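Forums > Workspaces > Tables and Desks > Big pale table, what would you do with it

tegwen_l
Marras unit, the long room. Finally got the big table in against the wall. Plan is cutting fabric on it, maybe packing orders at one end. Top is light wood, fine grain. Do I oil it or leave it?? Also keep the sunflowers or no 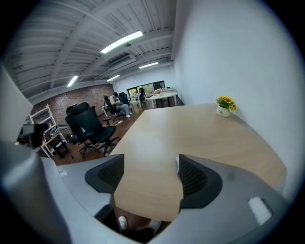
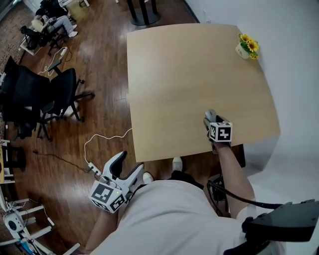

Table and the sunflower pot, far right corner both times

amos_t
Leave the top alone. Oil and fabric dont mix. Get a cutting mat

everettg
Disagree – a hard wax finish is fine once it cures. Did mine in June, zero marks on cotton. Give it 20 days tho

amos_t
20 days with no table. ok

tegwen_l
Can't lose it that long, 13 orders waiting

dunleavy
Sunflowers stay!! White walls, white ceiling, tube lights, you need the yellow

abla.z
Nah, move them. Corner is where your fabric roll will go and you'll knock the pot off teh first night. Shelf on that wall instead

dunleavy
Its a tiny pot

abla.z
Tiny pots fall too

everettg
What width is your fabric? Mine's 54 inch and I need the whole top clear

tegwen_l
Same, 54. Ok mat first, no oil for now. Pot stays til it annoys me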